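November 20, 2023

Toaster bench, cont. from August notes (the ones in the back of the Pringle folder, not the green book).

Got the table set up before lunch. Side panels back on, clips down both sides. Right hand panel still wants to lean if you knock it, so dont knock it. Toaster is the black one from the Ronarau box. The other one trips the socket, have put tape over its plug and written NO on it.

Cord length is a pain. Had to turn the toaster a bit off square to get it to reach without pulling. Fine for now. Need the extension from the Koretti room, asked twice.
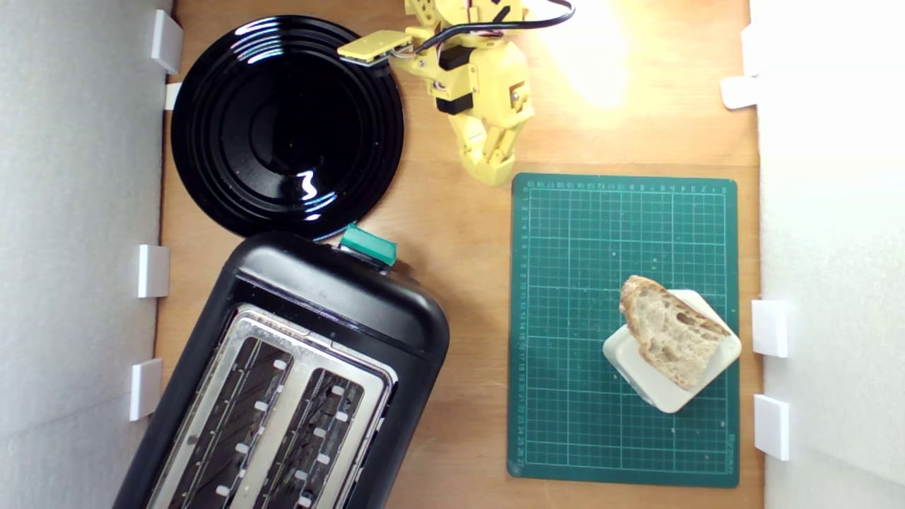
Layout A. Plate up against the toaster, mat on the right.

Plate: went with black. The shiny finish throws back the lamp badly, should try a matt one, or move the lamp. Probably both. Ridges on it are a nuisance to wipe, crumbs sit in the rings.

Plate touching toaster is on purpose, see if the short carry is any easier than last time. If not, layout B = plate over on the mat, toaster stays put. Do not shift both at once!! We did that in August and couldnt tell what had changed.

Bread: Wetavus thin sliced, 195 g left in the bag, weighed after the morning lot. Opened the second bag too early, went stiff by the afternoon. Keep it shut.

Mat: use the printed grid for position, read off the left border and write it in the log sheet. Last week's sheet has positions in inches AND cm, no idea which is which from row 200 onwards. Pick cm.

To do
- crumb tray, empty before anyone tilts the toaster
- matt plate, same size if poss
- extention lead (third time of asking)
- more clips, down to the last few in the tin
- copy log sheet to shared folder, rows up to 662 are in already

Lamp off at the wall when you leave, not just the switch.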